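The Year I Stopped Buying Fabric

My sewing room in Salinas holds 51 finished quilt tops and not one finished quilt. I know the number because my friend Floor Declercq came over in April, pulled every last one out of the closet and made a pile on my bed. Then she looked at me and said, "So, when are you planning to be cold?"

Fair question! I love the cutting and the piecing, and I'd do that part at midnight in a power outage. What I don't love is wrestling three layers under a needle, so I fold the top, put it on the shelf and go buy more fabric. Gellby, my favorite shop, once had a sale that cost me almost 2000 dollars (my husband believes it was a dental thing, and I'd like to keep it that way).

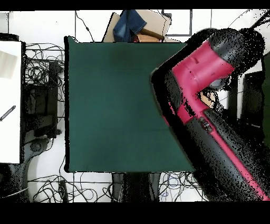
So I made myself a rule — no new fabric until 14 tops are quilted, bound and on somebody's couch. The first month was awful. I kept wandering into the sewing room after dinner, itching to cut something, and the best help I found was clearing my cutting spot completely. A plain green mat with nothing on it, like the square one in the photo, is a weirdly calming thing to look at when you're used to scraps in every direction. I'd stand there a minute, then go sit down and quilt.

Teodoro Carrillo, who teaches the evening class at Wakari, got me over my fear of the middle part. His advice was to start with the ugliest top I owned. Mine is orange and brown, with 1148 little triangles, and I'd been hiding it for years. I wobbled all over it and had a great time.

I'm on number six now. Floor has already claimed the blue one, and the orange one lives on my side of the bed.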